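The Machine That Carries the Empty Tray

I work in a small grocery shop called Avham, on the ground floor of an office building. I have worked there for six years, first in the evenings and now in the mornings. English is my third language, so I ask the reader for some patience. I have read many articles about robots in shops, and most of them are written by people who sell robots or by people who are afraid of them. I do neither. I fill shelves, and since October I fill them next to a machine.

The machine came from a company called Neren. It has two arms. Its main duty is to take the big gray tray from the table, bring it to the shelf where we work, hold it while we load or unload, and bring it back. It does some other things, but the tray is what it does all day, and the tray is what I want to write about.

When the owner told us about it, I thought it was a strange choice. Everybody imagines that a robot will come and take the heavy job, or the difficult job. Carrying a tray did not look like either of these. A tray with nothing on it weighs very little, and a child can lift it. I said this at the meeting, and the man from Neren answered politely that two hands holding one wide object is a hard problem for a machine. I believed him, but I remember thinking that it was his problem and that we were paying for it. 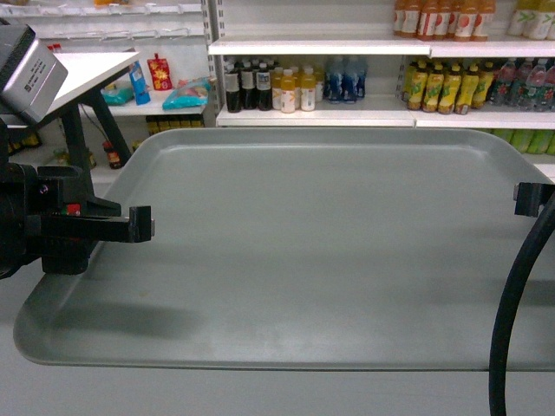
The tray in front of the drinks shelves, one gripper on each side.

Now I think differently, though not completely. Let me explain with the drinks. Our drinks shelves have bottles in groups, each kind in its own row, and the customer sees at once when a row has a hole. Before October, one person did the whole round: walk to the store room, load the tray, carry it, put it somewhere, fill the hole, go back. The owner once calculated that in one month we made 3,162 of these walks, all of us together. I do not know how exact his method was. He stood behind the door with a paper, and I am sure he missed some when he went to eat.

I did not believe the walks were important. They were only the space between two pieces of work. But the space between was where I rested my eyes, and where I met my colleagues. When you carry a tray past the person who is cleaning the floor, you say something. It can be a very small thing, that it is cold outside, that the bread is late again. After the machine took over the carrying, I stood at one shelf for a long time and the goods came to me. My steps became fewer and my back became worse. I also noticed that on some mornings I had not spoken one full sentence before ten o'clock.

I want managers to hear this part, because I think it is easy to repair. If you take walking away from people, you should give them some other reason to move. Our owner is not a bad man, and when we told him, he changed the plan so that we exchange places every 60 minutes. This cost him nothing. He did not think of it before because on his plan the walks were written as waste, and who asks about waste?

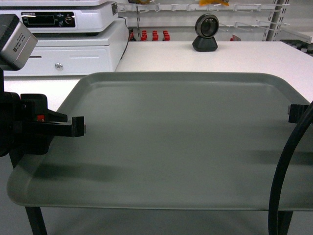 The counter is another matter. The person at the counter has the cash drawer, the scale, the small items on the hooks, and all the questions that customers bring. In the old days this person was also called away to help with carrying when we were few. A customer would stand there with his coins in his hand and look around. I have been that person and I have been called away, and I know the feeling of hurrying in two directions. This has stopped. I must give the machine credit for it. The counter is now always the job of one human being who is allowed to stay there until the customer is finished, and I see that the older customers like it. One lady takes a very long time to find her money. Now she can take it.

So when people ask me if the robot is good or bad for us, I ask them which hour and which place in the shop they mean. At the counter it is good. At the shelf in the first weeks it was bad, and now it is acceptable. In the store room I cannot say, I am seldom there.

There is also the question of speed, and here I disagree with almost everybody. The owner complained in the beginning that the machine is slow. My colleagues laughed at it. It comes to the tray, it stops, it closes the fingers on the rim with great care, it stops again. A person would have done it in one movement without looking. But I learned my first trade in a kitchen, and there the slow person was often the one who broke no plates. I began to watch how it holds the tray, and I must say I found it instructive.

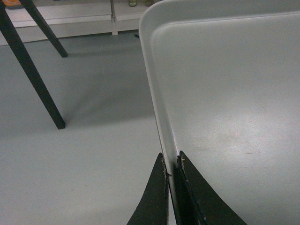
It takes only the rim. One finger goes inside and one outside, and the thin wall is between them. We humans put our hands under the bottom, and our thumbs go over the edge into the tray, where the food packages lie. I had never thought about my thumbs. I now hold the tray by the rim too when it is light, and so do some of the others, and no one decided this or wrote it on a paper. We copied the machine a little. I find it curious that in the articles it is always the machine that must learn from us.

The fingers were also a cause of my first real anger. They are worn things, they get scratches, and somebody has to inspect them and clean them. In the contract this was called "light daily care." It takes me a quarter of an hour in the morning. A quarter of an hour is not much, but it was added to my day and nothing was taken from it, and my pay stayed the same. I asked about it three times. The fourth time I brought my own list of dates and minutes, and then it was put in my tasks as a proper task with its own time.

I would advise every worker in this position to make such a list from the first day. Automation does not come alone, it brings small duties with it. Someone must keep the floor free so that the machine can pass between the table legs and the shelf. Someone must move the cable. Someone must know whom to telephone. These duties go usually to the person who is the most patient, and this person is usually not the best paid. In a shop in the next street, called Okuson, they have a similar machine, and there the cleaning woman became its keeper without any discussion. She knows more about it than their manager. On her contract there is still only cleaning.
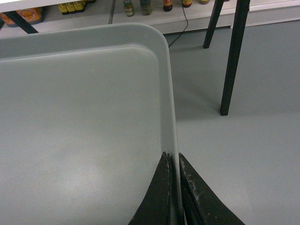 I have tried to imagine how the floor of our shop looked to me before. I would have said it was just floor. Now I look at it as a road, and when a customer leaves a bag near a table leg, I see an obstacle. This is a change inside my head, and I am not sure I like it. I am afraid of the day when I see the customer also as an obstacle. Once in the winter I asked a man to step aside so that the machine could pass with its tray, and he did it at once and said sorry to me. Afterward I was ashamed. He had come to buy juice, and the shop exists for him. Since then I stop the machine and let the person finish. There is a button for it. In the training they told us to use the button in an emergency, but I think a man who is choosing his juice is a good enough reason.

I asked a cousin who works in the Chávez warehouse what he thinks of all this. They have 163 people there and many machines, much larger than ours. He told me that in his place the people do not stop the machine for anything, the machine stops the people. A light becomes red and they wait. He said you get used to it. He said it in a flat voice, and I have thought about that voice more than about his words.

Perhaps the size is the whole difference. In a small shop with one machine, we can still talk to the owner, and the owner can still be embarrassed. He sees us in the morning. Up to now he has not reduced anybody's hours, and he gave us his promise that he will not do it this year. I believe the promise, and I also asked to have it on paper. I have the paper at home in the drawer with my passport.

What do I want, then? I do not want the machine to be sent back. If it went tomorrow, I would miss the quiet counter, and I would miss, a little, the way it takes the rim. I want the small duties to be written down and paid. I want that we keep our exchange of places also when the shop is full and the owner is nervous. And I would like that the next time a machine is chosen, they ask us before the contract is signed. I would have asked them for something that lifts the water crates from the delivery truck. Those are still carried by two of us, by hand, every morning at half past six.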